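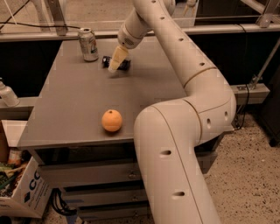 Pavis Height-Adjustable Workbench, Series 22

Home / Furniture and Fitout / Workbenches / Pavis Series 22

The Pavis Series 22 is a height-adjustable workbench for schools, colleges, laboratories and light assembly rooms. It is supplied by Omerović to educational and commercial customers throughout Australia and is built to order at our Vidthorpe workshop.

The bench is intended for rooms in which people of different heights share the same work surface over the course of a day. Adjustment is by a fold-away crank handle at the right-hand end. No electrical supply is needed to raise or lower the top. An electrically adjusted version is offered under a separate product code and is not covered by this page.

Construction

The underframe is welded steel with a powder-coated finish. The top is a solid-core panel with sealed edges, fixed from beneath so that no screw heads are exposed on the working surface. Front corners are rounded as standard. Square corners may be requested where benches are to be joined in a continuous run.

Each leg ends in a levelling foot. Lockable castors can be fitted in place of the feet at the time of order. Castors should not be fitted to benches that will carry a vice, a press or any other item that transmits force sideways into the top.

Specifications

Product code: PV-22
Length: 1800 mm
Depth: 750 mm
Lowest working height: 680 mm
Highest working height: 872 mm
Evenly distributed load: 300 kg
Net weight: 41 kg
Frame colours: charcoal, white, slate blue
Top colours: grey, white, beech pattern
Assembly: legs and crossbar to be fitted on site

The load figure applies to the bench on levelling feet, at any height within its range. Customers who expect to place a single heavy item on the bench should give its weight and the size of its base when requesting a quotation.

Options and accessories

Rear upstand, full length
Under-bench shelf, full or half depth
Lockable drawer unit, two or three drawers
Cable tray with removable cover
Power rail, four or eight outlets
Joining kit for benches placed end to end
Lockable castors, set of four

The power rail must be connected by a licensed electrician. Omerović does not carry out electrical work but will provide wiring drawings to the customer's contractor on request.

Joined runs

Benches may be joined to a length of 3600 mm using the standard kit. Joined benches are adjusted one at a time and the joining plates must be released beforehand. For rooms with a clear wall length of 3000 mm or less, a single bench with a fixed return is generally the better arrangement, and drawings of this layout are available from the Skotlow showroom.

Care and maintenance

The top should be wiped with a soft cloth and a mild detergent. Abrasive pads, bleach and acetone will dull the surface and are excluded from the warranty. Spilled solvents should be removed promptly.

The lifting screws are greased during manufacture. Under ordinary classroom use they should be inspected once a year and regreased with the compound listed in the owner's manual. Loads should be removed from the bench before the height is changed. If the handle becomes stiff, stop winding and check that the crossbar is clear of stored items.

Warranty

The frame and lifting mechanism are covered for ten years and the top for five. Castors, drawer runners and power rails carry the warranty of their respective makers. Claims should be lodged in writing with the serial number, found on the inside of the left rear leg.

Delivery and ordering

Orders in standard colours are normally dispatched within four weeks. Deliveries are made to a ground-floor receiving area unless otherwise agreed. Sites with stairs, narrow corridors or restricted hours should advise us when placing the order.

Schools may request a sample board showing all frame and top colours at no charge.

Quotations and site measurements: Jasmina Kolev, Skotlow showroom
Spare parts and warranty claims: Jhun Dumlao, Vidthorpe workshop

Specifications current at 25 September 2021. Dimensions are nominal and may be altered without notice.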